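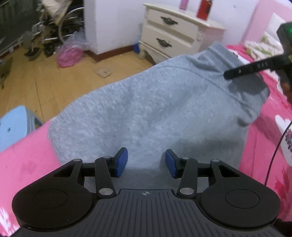
The treatment of goods sold with a right of return sits between two measurement regimes. Under IFRS 15, revenue is recognised only for the consideration to which the seller expects to be entitled, and a refund liability is recorded for the remainder. A separate asset is recorded for the right to recover the goods, measured at their former carrying amount less expected recovery costs and any expected fall in value. Once the goods are back in the seller's possession, IAS 2 applies and the lower of cost and net realisable value governs. The physical item gives little help in deciding which regime is in force. A light grey garment spread out on a bed with bright pink bedding, as in Figure 1, could be held within a return window, kept after the window has lapsed, or never sold on such terms at all, and each case leads to a different entry in a seller's ledger. The control questions in this section arise from that gap between the item and the record, and in particular from the period in which the seller carries an asset it can't inspect.

4.1 Case entities and data

The analysis draws on internal accounting records from two clothing and household textile retailers, Sumell and Zevard. Both sell mainly through their own websites, and both offer a return window longer than the statutory minimum in the markets they serve. Returned goods for the two firms pass through a shared processing centre operated under contract by Butkienė, a logistics provider that inspects, regrades and restocks items for a fee per unit. Neither retailer holds an ownership interest in the provider.

The records consist of monthly journal entries to the refund liability, the right-of-return asset and the inventory provision, together with the supporting schedules. In total 1023 journal entries were examined. Of these, 280 were manual adjustments made after the automated run had been posted, and they form the core of the analysis. Entries that only reclassified amounts between cost centres in the same period were kept in the sample but are excluded from the discussion of estimates below.

Both retailers use Rarkico, a planning and consolidation package, to produce the expected return rate. The package groups sales by product category and sales channel and applies a trailing average. Users may override the rate for a category if they enter a reason code. The override is logged, but at the time of the study no approval step was attached to it at Sumell. Zevard required a second sign-off for any override above a set threshold.

4.2 Estimation of the return rate

The return rate is the single most important input. It sets the amount of revenue deferred, the size of the refund liability and, indirectly, the size of the related asset. A category-level average will perform adequately while the mix of products inside the category is stable. Where the mix shifts between reporting dates, the average lags, and the direction of the error depends on whether the new products are returned more or less often than those they replace.

Sumell grouped all household textiles in one category. Under this scheme a bright pink bedspread, such as the one draped over the bed in Figure 2, would take the same expected rate as a tea towel. Management accounting staff were aware that large items were returned more often than small ones and compensated through manual adjustments at the end of each quarter. Zevard separated bedding from other textiles but applied one rate to all clothing, with a similar result on the other side of its business.

Of the 280 manual adjustments, 79 carried a reason code that referred to product mix. These entries were concentrated in the final month of each quarter, with the heaviest use in the weeks before the February close, when both firms prepared their annual statements. Adjustments coded to mix moved the liability in both directions. This is consistent with a correction for a known weakness in the grouping, although it doesn't by itself rule out the use of adjustments to smooth the reported margin. The supporting schedules for the mix adjustments varied in quality. Some contained a full recalculation by product, while others held only a brief comment and a rounded amount.

Finer categories would reduce the need for manual entries. They would also shrink the number of past sales behind each average, and for newly introduced lines there may be no useful history at all. The finance function at Zevard had tested a more detailed grouping and set it aside on the ground that monthly rates became too volatile for budget holders to follow. The objection concerns internal reporting more than external reporting, and it shows how the needs of management control can shape an accounting estimate that is formally governed by a standard.

4.3 Measurement of the right-of-return asset

The standard requires the asset to be reduced for expected costs of recovery and for potential decreases in value. Recovery costs were handled in a straightforward manner at both firms, using the contract rates charged by Butkienė plus inbound freight. Expected decreases in value were treated less evenly.

Sumell applied a flat percentage reduction to the former carrying amount. The percentage had been set when the processing contract began and had been reviewed once since then. Zevard used four grades, assigned by Butkienė on inspection, and derived its reduction from the share of returned items falling into each grade in the preceding periods. The second approach links the asset to observed outcomes, but it places a key input in the hands of a contractor that is paid per unit handled and has no direct stake in the accuracy of the grading.

A further difficulty concerns timing. Grading takes place only after an item has arrived and been opened. For goods still with customers at the reporting date, the seller has no evidence on the condition of individual items and must rely on experience with earlier returns. Where return windows are extended around a holiday period, a larger part of the asset at the annual close relates to goods held for longer than usual. Neither firm adjusted its reduction for length of holding. The records don't allow a test of whether longer holding is associated with lower grades, as the date of dispatch was not retained in the grading file. 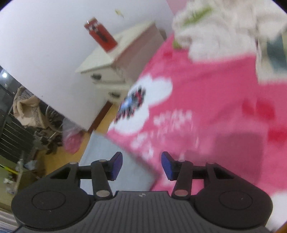 4.4 Transfer to inventory and subsequent write-down

On receipt, the carrying amount is moved from the right-of-return asset to inventory. At Zevard the transfer was triggered by the scan at the receiving dock. At Sumell it was triggered by the grading result, so that items waiting for inspection stayed in the right-of-return asset. The difference has no effect on total assets in the ordinary case, but it affects the note disclosures and the base on which inventory turnover is calculated. Store and category managers at both firms were assessed partly on turnover, and the later transfer at Sumell therefore produced a more favourable figure for the same physical flow.

Write-downs to net realisable value followed the transfer. Both retailers estimated selling prices from recent sales of regraded stock, less costs to sell. Seasonal colours and prints were reviewed line by line, while basic lines were assessed in groups. IAS 2 permits the grouping of similar or related items in some circumstances, and the practice appeared to fall within those limits for basic lines. It was less clear that the cost of a second inspection, charged when an item was returned more than once, had been included consistently in costs to sell. Zevard expensed the charge as a distribution cost in the month of invoice.

4.5 Implications for control design

The findings point to the override function as the main area of control risk. A logged override without approval gives a record after the event and does little to influence the estimate at the time it is made. The sign-off required at Zevard offers more protection, though its threshold was defined per entry, and several smaller overrides to the same category could pass without review. A cumulative threshold for each category and period would close that route without adding much to the workload at month-end.

The grading input also calls for attention. Periodic regrading of a sample by the retailer's own staff would give the finance function an independent basis for the value reduction. The contract with Butkienė allowed for such checks at both firms, and the cost would have been borne by the party asking for them. No record of a check was found in the files made available for the period under study.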